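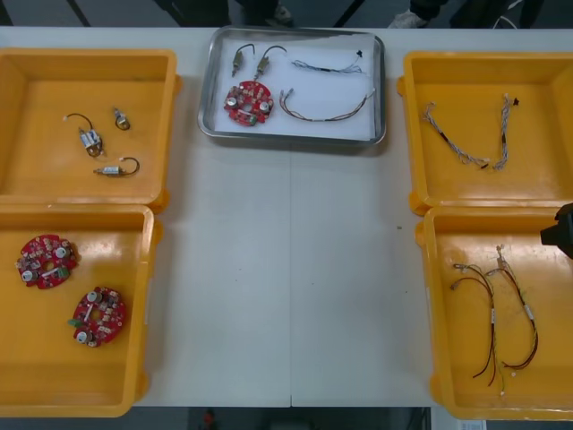
Kitting Cell Rules – Questions and Answers

January 1, 2021
By the Stoter cell safety desk, Wosdale

Who do these rules apply to?
Anyone who loads, runs or cleans a kitting cell at the Wosdale site. Visitors follow them too.

What goes in each bin?
One part family per bin. Circuit boards and wire harnesses never share one. Short and long harnesses are kept apart, even when the colors look alike. The steel tray is for the kit being built and nothing else.

How full can a bin be?
No more than 8 parts, in a single layer. Parts with leads should not be tangled when they go in.

Where may I stand while the arm is running?
Behind the floor line, at least 30 inches from the table. Closed shoes are required. Do not reach over a bin to straighten a part – press pause first and wait for the arm to stop.

What if a part lands on the floor?
Leave it until the arm is paused. Then pick it up, tag it and send it to inspection. It does not go back in the bin.

How should solenoid valves be laid out?
They can lie at any angle, as long as each one is clear of its neighbors and the wire leads stay inside the bin walls.
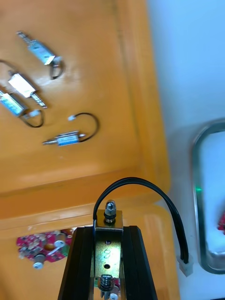 Umali wrote in to ask whether the pause rule still holds at reduced speed, given that it adds almost 2 minutes to every kit on the night shift. It does. Reduced speed is a setup mode and does not replace a stop.

How often are the fingers checked?
Every 200 cycles. Look for loose fasteners and worn cable, and write the result in the Drinari log.

When will the rules be reviewed?
In October. Send changes to the safety desk before then.

Last updated: January 2021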